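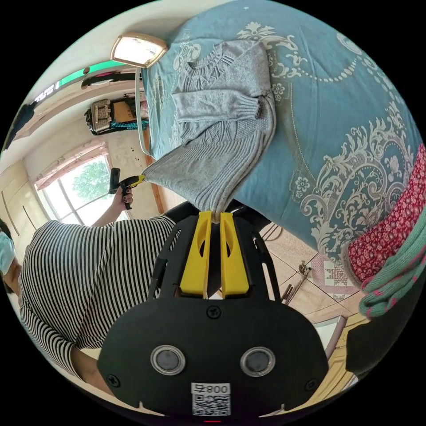
How do you teach a machine to fold a jumper?

By folding it yourself, over and over, with the same sort of fingers the machine has got, and keeping a recording of every go.

Home Talks Projects Clubs Contact
Print this page E-mail this page
Reading time: 7 minutes

Folding things badly, then a bit less badly
Notes for my slot at the Villton schools and colleges evening, April
Lutfa Begum, Custeo robotics club

15 min including questions. DON'T overrun, they have the choir in after.

START

Hello, name, club. Second year of Custeo, first year of doing anything soft. Before that it was all line followers and the maze. Ask who did the maze at school. Wait for hands.

Say why we changed. We were bored of maze. Also we came nowhere at the regional, say that cheerfully. The kit that won did one thing and did it all day long and we had a thing with nine modes that fell off the table.

So over the holidays the group chat asked everybody: what job at home do you hate. Washing up won. But water, so no. Folding came second.

WHY CLOTHES ARE HARD

(slow down here, last time I gabbled)

A box stays a box. You pick it up and it's the same box. A jumper has a different shape every time you put it down. No corners to speak of. The front hides the back. Pull the hem and the sleeve moves, only not where you thought.

Do the scarf thing now. Take scarf off, drop on lectern, ask where the middle is. Drop it again. Ask again. That's the whole problem really.

Then: people are good at this and can't say how. I asked my aunt to write down how she folds a cardigan, she wrote two lines and then said oh give it here. Read out the two lines - card in blue folder.

WHAT WE DO

One gripper in each hand. Squeeze the trigger, fingers close. You do the job with them as well as you can and it gets recorded from where the gripper is. No robot arm needed while you do this bit, so we can go round to people's houses. Big plus for a club with no room of its own.

First hour everyone is terrible. You reach for the hem and you're an inch short. Your wrist doesn't go that way. You want to smooth the cloth with your palm and you haven't got a palm. Mime this, it got a laugh at Idance.

(If the Idance lot are in tonight say thank you for the loan of the studio floor. Also sorry about the tape.)

Rules we ended up with. Put on slide but don't read them out, just talk round them:

- shake the jumper out and lay it flat before you start, front up
- say out loud which fold you're doing
- sleeves first, hem after
- let go completely before you reach for the next bit
- if you drop it, carry on, don't restart
- no helping with your chin (this was me)

The dropping one caused a proper row. Half of us wanted only clean goes. Ertürk, who run the alterations shop on the parade and let us have a bag of uncollected knitwear, said the opposite when we went in. Their view: a new starter learns more from watching you put a mistake right. We tried it both ways and I think they had it. Get to numbers in a min.

Knitwear in general. It's kinder than shirts. Thick, so the fingers get hold of something, and it stays roughly where you leave it. Ribbing is your friend. You can feel the ribs going through the jaws, and the hem has an edge you can find. Shirts slide. Jeans are a wrestling match. T-shirts look easy and then curl up at the bottom like a crisp.

Best tip of the year came from watching the quiet ones. They pinch small. Everyone else grabs a great fistful so as not to lose it, then can't open wide enough to let it drop neatly and it drags back out. 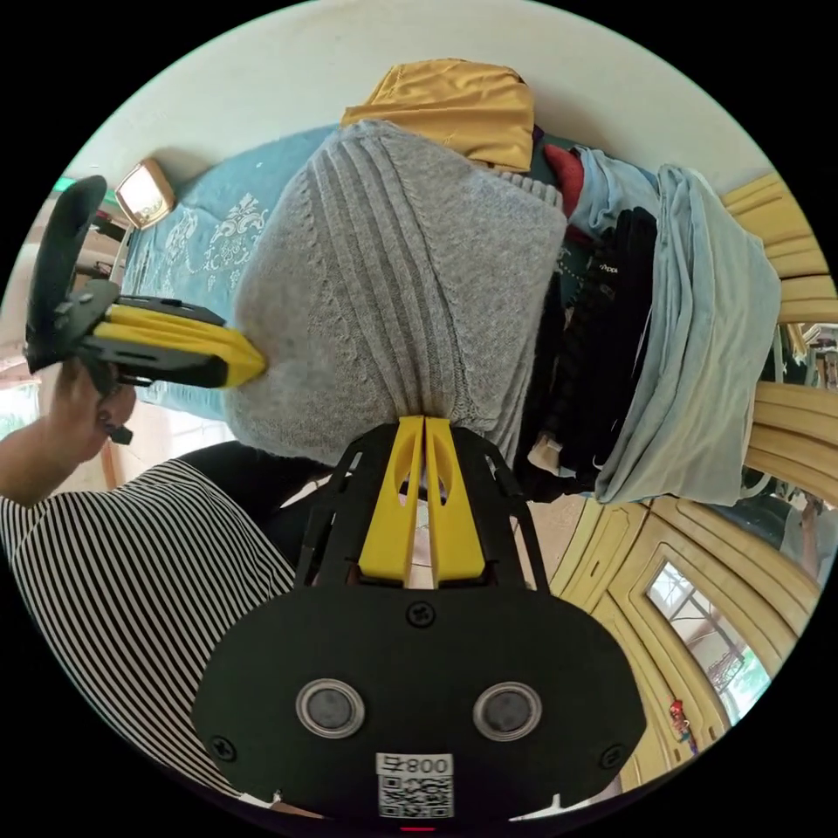 Small pinch, lift a little, take it across, set it down, open. Then look. People skip the looking. Once you've got two thicknesses under you the whole thing changes, it's a lump, the top layer slides on the bottom one and you need your other hand to pin it while the first one pulls. So we stopped saying left hand and right hand and started saying holder and mover. They swap during the fold. Sounds like nothing, but the recordings got much easier to label after that becuase everyone used the same two words.

Tidy finish: holder stays put on the near edge until the very last moment. If it lets go early the fold opens up again and you've done it for nothing.

Somebody will ask about beds. Yes we use beds a lot. Right height if you're sitting, a bit low if you're standing, my back says sit. A bedspread grips better than a table too. Tables are quicker to set up but wool skates about on them. We want both in the pile or it'll only ever learn bedrooms.

NUMBERS

Keep this short, people glaze.

Target for the year was 400 folds. We hit it, with one late night and a lot of toast.

142 of those were jumpers. Everything else is towels, tea towels, T-shirts, and a sad little group of shirts.

132 got thrown away. Groan here is fine. Reasons, in order of how annoying:

- forgot to press record properly
- label not filled in, so no idea which garment
- fold was fine but somebody's sleeve was over the lens for most of it
- stopped half way to answer the door

Point to make: hardly any were thrown away for bad folding. It was nearly all housekeeping. Which is a lesson for anyone here starting a project with data in it. Get a boring checklist going in week one. We got ours in week six.

Mistakes kept in: see Ertürk. Training with the drops left in, our arm went back for a lost hem more often than before. Without them it just waved at where the hem used to be. Show the wave with arm. I haven't got a proper comparison on this so don't oversell, Mr at the back from the college will ask and he'd be right to.

WHAT THE ARM CAN DO NOW

Be straight about it. Tea towel, in half, most times. Towel, in half and half again, on a good day. Jumper - gets both sleeves in and then does something odd with the bottom. We don't know why yet. Two theories:

1. not enough goes with the hem where the arm can see it properly
2. everyone in the club folds the last bit differently and we've taught it the average of us

I like number two. We tested it in a rough way, watched a pile of recordings back and there are four sorts of last fold. Roll, flip, half, and what we call the envelope. Next term everybody does half. Vote was close and there's still some bad feeling from the roll people.

Video goes here if the projector has sound. If not skip it, the joke's in the sound.

WHAT IT COSTS

Somebody always asks. Main thing was time. The fingers are the part that gets knocked about so have spares. Knitwear was free, see above. Biscuits are a real line in our budget. Ask me after for the sheet, I'm not putting it on screen.

IF YOU WANT TO JOIN

You don't have to code. Of the current lot the best folder had never written a line, she came along with her sister. Labelling needs patience and a decent playlist. We need people who can sew as well, for the patches we use as markers, mine fall off.

After college, five o'clock, room varies so check the board by the canteen. Bring one garment you don't mind being handled a lot. No sequins.

LIKELY QUESTIONS, don't read out

Is it quicker than doing it by hand - no, miles slower.
Will it put people out of work - say what I said to Ertürk, they laughed, then we talked for an hour. Not a joke question though, give it a real answer. Ironing and checking and mending are all still way beyond it.
Why not film your hands - we did try. Hands do things fingers-on-a-gripper can't, so the arm ends up copying something it can't do.
Socks? - next year. Pairs are a whole seperate thing.
Can I have a go - YES, both grippers and the blue towel are on the side table, one at a time, mind the cable.

Things to bring: folder, scarf, adaptor, towel, spare fingers, water. Give the clicker back to the desk this time.

Back to Talks Next Print this page E-mail this page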